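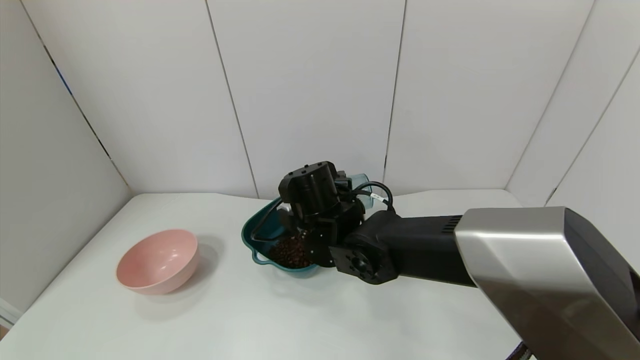 I spent a morning at Fodon, the coffee roaster out in Atdale, asking people how they feel about the robot. Mostly they wanted to talk about their wrists! Scooping samples used to eat up half a shift, and now there's an arm learning to do it, its black fingers down in a teal dish of beans while a pink bowl sits empty to the left. The sample room gets through 400 portions a week, so you can see the appeal.

What changes is the rest of the day. Two of the scoopers have moved over to tasting – a job they'd wanted for years – and one told me she misses the quiet of the old routine. The pay went up 8 percent. She still checks the first tray every morning, and she plans to keep doing it. 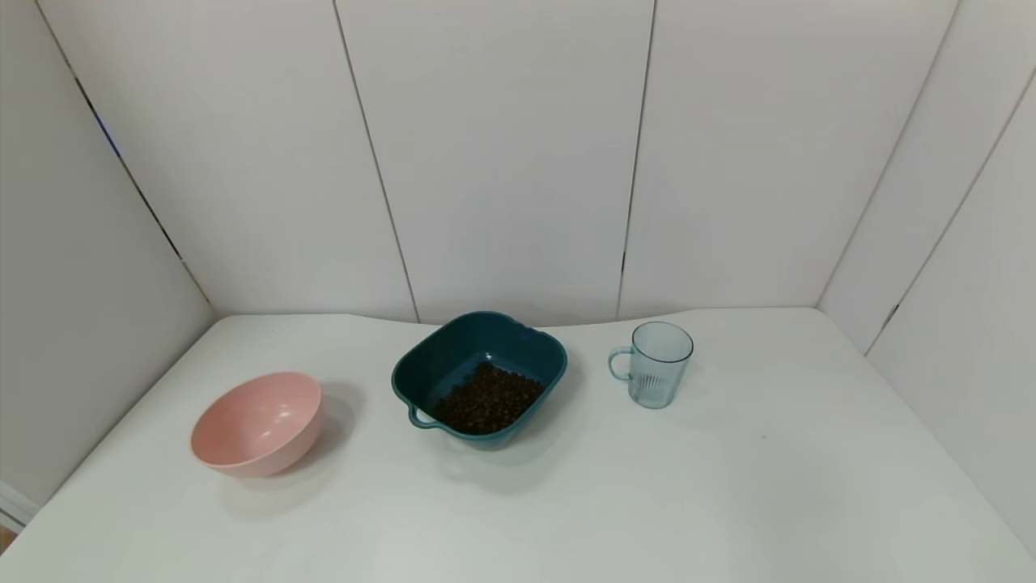
*Pink bowl, teal bowl and clear mug on the white worktop at Fodon.*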